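Tunport again, second morning. Woke at first light because of the gulls and lay there until I heard the boats go out. No rain, though the sky over Skasesach was heavy and I brought the towels in before breakfast to be on the safe side.

The landlady's list was still on the hall table, so I did what I could of it. Swept the stairs. Took the bottles down to the bank by the slipway, which meant two trips. Paid 30 at the office for the boat storage and was told it goes up again in May. I said I would think about it, and I will, but there is nowhere else this side of Lallitz.

Bought bread at Balogun and a bag of rice, and walked home the long way past the chapel. My knee was all right on the flat and bad on the steps. 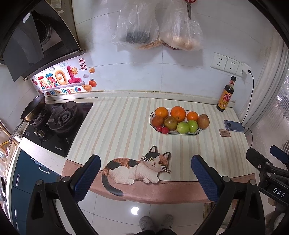

Fruit has been the trouble this week. I keep buying it as if there were still a houseful and then it goes over before I get to it. So after lunch I got a pencil and worked out what to eat when, and wrote it on the back of the gas bill. The two small red ones at the front of the plate are first, tonight, after supper. The brown oval one can wait. The oranges will keep longest, and the big one in the middle is for the train, as it will last me most of the way. I wiped down the tiles in the afternoon and gave the cloth a shake out of the back door. It wants a proper wash — the pink border especially — but it can go in with the sheets at the end of the month.

Rice and an egg for supper. I had meant to do the greens as well but couldn't be bothered with a second pan. Ate at 8, later than I like.

Rang the surgery before they closed and they have moved my appointment to the afternoon, so I can get the slow bus and not rush. Read 100 pages of the lighthouse book, which has picked up now that they have left the island. The chapter on the lamp oil was hard going.

Wind getting up as I write this. I have shut the landing window and put the wedge in it — it rattled all last night. Need to remember stamps tomorrow, and string, and to ask at the office about the key to the shed.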